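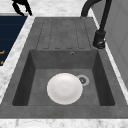 A plate in the sink in one of the Skakatora kitchens. The gripper is thinking it over.

Print this story | E-mail this story

Busard wants to rent your robot a kitchen

JESTTHORPE - Anyone who has been shopping for a kitchen lately will be pleased to hear there are 400 of them available in Jestthorpe, all with the countertops in. The catch is that you can't stand in one.

Busard, the software outfit over the old shoe store, put its Skakatora service on sale in November after what it calls a quiet trial period, and which its neighbors downstairs remember as a lot of pizza deliveries. Skakatora is a library of simulated kitchens for people who are teaching robots to do housework. The customer picks a room, drops in an arm and a gripper, hands over a chore and watches what happens. If the arm puts a plate through the wall, you press reset and the wall comes back.

The price is $391 a month for the full set. A smaller package has 30 kitchens and no telephone support. There is no long contract, but there is a setup fee, a word that appears on the price sheet in noticeably smaller type than the others.

I was given a login and an afternoon. The rooms load quickly, and they're nicer than mine. There is a good deal of marble. Sinks, plates, cabinets and food can be mixed as you please, and the chores come ready written, in the tone of a note left on the fridge by somebody who has already asked twice. Things can be moved to awkward places before the arm gets its turn, and a slider sets how awkward. I pushed it well to the right and regretted it on the arm's behalf.

Where the service earns its fee is in the dull stuff. Cabinets have insides. Shelves have edges you can catch a finger on, if you have that sort of finger. Small round food can be left on a cabinet floor, close to the front, where one careless nudge will send it down toward the faucet. A robot that can deal with that is ready for my house.

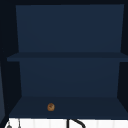 Kanchan Tomar, writing in after our first mention of Skakatora, wanted to know why anyone would pay by the month for pretend cupboards when real ones can be had secondhand, and added that "a robot that has only ever met clean kitchens is going to get a nasty shock at mine." Busard's reply was that grime is planned for a later release. It did not say whether grime would cost extra.

Her point is a fair one. The rooms I tried were spotless, with nothing stuck to anything and no drawer full of dead batteries and takeout menus. The competition isn't much grubbier. Goel, which sells a similar library, bills by the hour, a fine arrangement for people whose robots learn fast. I have yet to meet one of those people.

Complaints, then. The help pages were written by someone who knows the program too well to explain it. Saving a room under a new name takes more clicks than building it did. And the search box, asked for "sink," gave me a very thorough list of stools.
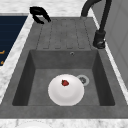
Score sheets are the other thing Busard is pushing, and they're better than the search box. After each run you get a page showing how long the arm took, what it touched and how far it strayed from where it ought to have been, and you can set your own idea of a pass. I spent a long time on that last part. One strawberry lying on a plate at the bottom of a deep basin sounds like nothing, until you have to write down for a machine whether the job is to fetch the fruit, lift out the plate or leave the fruit where it is and bring both. I wrote three versions and didn't agree with any of them.

New customers can try five kitchens free. The offer asks for a card number first, which the form describes as a formality. Busard says school rates are coming and that anyone who signed up during the trial keeps the old price, provided they can find the e-mail.

Print this story | E-mail this story

Contact the newsroom | Copyright, all rights reserved | Back to top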